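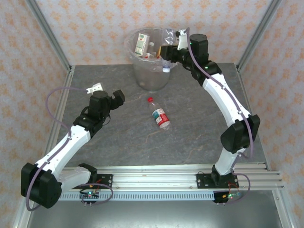
Marlies Wallner asked me last night if the school in Lasivlow gets its breakfast program back after the winter break. Yes, it does. We begin again in February, and I will write here what is decided so far.

The program is for the younger classes first. We have 197 children on the list now, and 20 of them are new because their families moved up from the river side.

Breakfast is at 7:30. It is rice porridge, one egg and a piece of fruit. Ghazala Baloch made the menu and she also talks with the parents when a child cannot eat something.

The road was our biggest problem last year. The truck from Umton was late many mornings and the children went to class hungry. Now we keep dry food for two weeks in the storeroom at the school - it is a small room but it has a good lock.

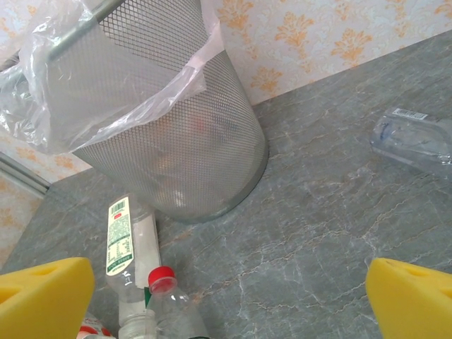
Counter and waste basket.

One bag of rice costs us 40 dollars with transport. We have paid for the first month and we still need roughly 300 dollars for the second one.

Some of you asked about shoes. We do not collect shoes this time. Last year we received many pairs in adult sizes and it took long to find people for them.

Orhun Akbulut will visit the school in the first week and check the kitchen stove. I will post his report when I have it, maybe with some days of delay - the internet there is weak.

If you want to help with the second month, please write to me in a private message and I send you the bank details.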